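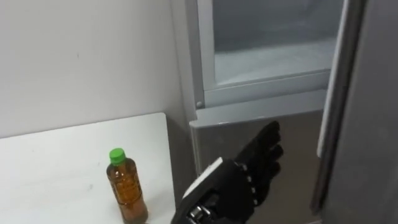
Marilou Tiongson wrote after the last edition that the doors on her Arura would not stay shut unless she pushed them, and that the guide told her to level the cabinet but never said which way it should lean. The section has been rewritten with her letter in hand. It replaces the old pages on placement and leveling and applies to all Arura freestanding refrigerators.

Section 4. Placing, leveling and first start

4.1 Before you move the cabinet

Measure the doorways on the route, including the handles of any doors that do not fold back fully. If the cabinet will not go through with its own doors fitted, see Section 3 for taking them off.

Leave the tape on the shelves and drawers until the cabinet is in its final place. Remove the foam base last.

CAUTION: The cabinet is heavy and top-heavy when the doors are open. Two people are needed to move it. Keep the doors taped shut while it is on the hand truck, and load it from the side, never from the front or back.

4.2 Choosing the place

The floor must be hard and firm. Thick carpet or soft vinyl lets the feet sink over time, and the cabinet will need leveling again. On a floating floor, set a board under the full width of the cabinet.

Do not place the cabinet beside an oven, a radiator or a window that gets sun in the afternoon. If there is no other spot, fit an insulating panel between the two. The unit will run more often in hot weather.

Leave a gap of 2 inches behind the cabinet. The side gaps depend on the hinge side and are shown on the sheet taped inside the door. Do not block the grille at the bottom.

The outlet should be within reach of the cord without stretching it, and you should be able to get at the plug without emptying the cupboard next to it. Do not use an extension cord.

4.3 Leveling

You will need a flat wrench, a short spirit level and a flashlight. The wrench in the parts bag fits the front feet. The rear rollers on the Arura are fixed and do not adjust.

1. Push the cabinet into place and pull off the bottom grille. It is held by clips at each end. Pull one end first.

2. Turn the front feet down until they touch the floor and take the weight off the front rollers. Turning a foot clockwise raises that corner.

3. Lay the level on top of the cabinet, from left to right. Adjust the feet until the bubble is centered.

4. Turn the level to run from front to back. Now raise both front feet by the same amount until the front sits slightly higher than the back. The bubble should move toward the front and just touch the line.

5. Check left to right again. Step 4 often upsets it a little.

6. Open each door halfway and let go. It should swing closed slowly. If it stays where it is, raise the front a bit more. If it slams, lower it.

7. Press on the top front corners one after the other. If the cabinet rocks, one foot is not carrying weight.

8. Refit the grille.

Note: Check the doors again after the shelves have been loaded. A full door rack changes how the door hangs, and on older houses the floor may give slightly under the load.

4.4 Door height

If one door sits higher than the other after leveling, do not try to correct it with the feet. Use the spacer rings in the parts bag. Lift the lower door a little, slide one ring onto the hinge pin from the front, and let the door down. Add a second ring only if the first was not enough — more than two will lift the door off the seal at the top.

4.5 Door seals

Seals are sometimes pressed flat in shipping. Close a strip of paper in the door and pull it gently. You should feel some drag. Try this at the top, the bottom and the handle side.

If the paper slides out freely, warm the seal with a hair dryer on its low setting and shape it with your fingers, then leave the door shut overnight. Do not use a heat gun. Do not put grease or petroleum jelly on the seal.

4.6 First start

Wipe the inside with warm water and a little baking soda, and dry it. Do not use bleach on the shelves.

If the cabinet was laid on its side at any time, stand it upright for 9 hours before plugging it in. If it traveled upright, it can be plugged in once it is level.

Leave the controls at the middle setting. Do not load food until the display stops blinking. Put a glass of water with a thermometer in it on the center shelf and read it the next morning. Change the setting one step at a time and wait a day between changes.

Clicking, gurgling and a short hum when the compressor stops are normal. A steady rattle usually means that the cabinet is touching the wall or that something on top of it is loose.

4.7 Water line (models with ice maker only)

Use the new hose supplied. Old hoses must not be reused. Household water pressure should not go above 100 psi; if yours does, fit a reducer ahead of the valve. Hájek supplies one that matches the Arura fitting, and a Pratard valve with the same thread will also do.

Run water through the filter until it comes out clear, then throw away the first ice.

CAUTION: Connect to cold drinking water only. Check every joint with a dry paper towel before pushing the cabinet back, and check once more the next day.

4.8 If the doors still will not close

Look for a drawer that is not fully pushed in. The crisper is the usual one. A tall bottle in the door rack can also catch on the shelf edge. If neither is the cause, call Celta service and have the model number ready. It is on the label inside, on the left wall.

Section 4 revised by Matúš Ondrejka, 17 October 2020.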